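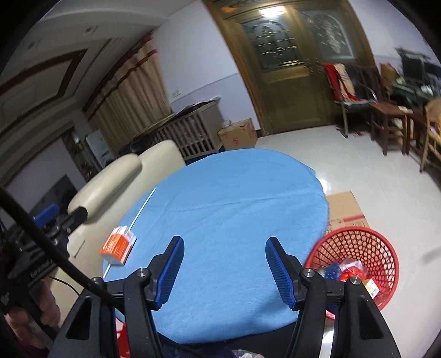
Imogen Tapsell
Visiting inspector, Uler Lettings Safety

Living room check, Trolten House, ground floor
Form used: Carnis Home Checklist, part 3
Date of visit: 30 July 2004

Marks: OK / Act / Look again / Does not apply
Comments are mine. The headings belong to Carnis, and I would not have chosen all of them.

1. Floor is level and in good repair
OK. White tile, glossy. Walked the main routes and found no loose tiles. The form is happy with "level" and has no box for "slippery". A shiny tiled floor and a pair of socks is how people end up on their backs, so I have added a note under item 14.

2. Walkways clear of boxes and loose items
Act. Flat cardboard box on the floor behind the red waste basket. I was told it is "going out". Boxes that are going out have a way of still being there at the next visit. Recycling, please, this week.

3. Waste bins suitable and emptied
Look again. The basket is red plastic mesh. Fine for wrappers and carrier bags, useless for anything that drips or for the contents of an ashtray. There are plastic bags in it, a blue one and a red one, and that matters if small children visit. The tenancy papers say none live here. The form does not ask who visits. Tie the bags in a knot before they go in.

4. Table steady, edges sound
OK. Round table, so no corners at hip height. Leaned on it from two sides. Did not rock.

5. Table coverings secure
Look again. Pale blue cloth with a slightly fuzzy surface. Carnis wants a "non-slip covering" here and gives no test for it, so I tugged it. It moved a little. Would I fail a home over a tablecloth? No. Would I put a full teapot near the edge of it? Also no. Keep candles off it altogether.

6. Small items put away after use
Act, but a small one. A little orange and white box and a thin white stick on the cloth. Neither worries me on a table. Both would worry me on those tiles, the stick more than the box. A drawer would do.

7. Seating sound and fire label present
Look again. Cream leather sofa alongside the table, rounded arms, frame feels solid. Could not find the fire label and was not going to turn a sofa over by myself. The Seidel inventory says "label seen". Seen by whom, and when? Agent to send a photograph of it.

8. Gap between seating and table
OK. The form asks for a clear way out of the seat and offers no measurement. I can get out of it. Someone with a bad knee should be asked for their own opinion.

9. Items stacked on furniture or heaters
Look again. Papers and a flat package are piled on top of the slatted wooden cabinet against the wall. If there is any heating behind those slats, the pile has to go before it is switched on in September. I asked and got two different answers. Until somebody gives me one answer, clear the top.

10. Tall furniture fixed to wall
Look again. The tall white unit beyond the sofa did not shift when pushed gently. That proves very little. Carnis counts anything that stays put as passed, and I don't. Agent to confirm the fixing.

11. Plants kept clear of electrics
OK. Greenery by the tall unit. Water with a small can, not a jug.

12. Sockets and leads
OK. No scorch marks, no adaptors plugged into adaptors. Appliance testing is a separate visit and I have not done it, whatever the summary sheet may suggest.

13. Smoke alarm
OK. Button pressed, alarm sounded. It took 3 presses - new battery, please, even though the form allows a pass.

14. Anything else
Floor shine, as above. Ask for slippers with a proper sole. A rug would be worse unless it has a gripped backing.

Score by the Carnis method: 60. The pass mark is also 60, and it would have been reached with the fire label missing for good. Read the comments and ignore the number.

Time allowed for this room: 20 minutes. Time taken: more than that.

Return visit: yes, for items 2, 7, 9 and 10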